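Nurncombe Street Book Swap - notes from our meeting, Jun 1, 2025

Hi all, Marichka Hladun here, taking notes again. We had 18 people this time, so we ran out of chairs and I typed most of this standing at the kitchen counter (sorry for the typos!).

The May minutes were approved. Egan wanted it added that the porch light did get fixed, so consider it added.

Summer swap: we're going with the church hall on Bruvlow Road again. The hall wants $100 for the afternoon, same as last year, and everyone was fine with that. Doors at one, and please don't drop boxes off before noon - the dance class is still in there and they were pretty annoyed with us last time.

We talked for ages about the limit on how many books you can bring. I was for no limit at all, Egan was for ten, and we settled on whatever you can carry in one trip from the car. Cookbooks get their own table, finally!
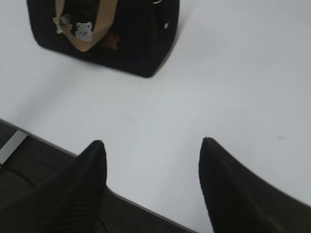
Kids' books stay free, no swap needed. I said I'd sort them by age the night before, and I could really use 3 helpers for that. Pizza is on me.

Leftovers: Dutorix, the used book place, will take paperbacks in decent shape but no textbooks and no magazines. Somebody asked about encyclopedias and there was a lot of groaning. We said no.

Flyers: we're printing 100, half for the library and half for the coffee shop and the bus stops. Egan is doing the drawing again (an owl this year, he says, though I've seen the sketch and I'd have guessed a potato).

Still to do: folding tables, tape, change for the bake sale. Email me if you have tables.

Next meeting is at Egan's, bring a chair.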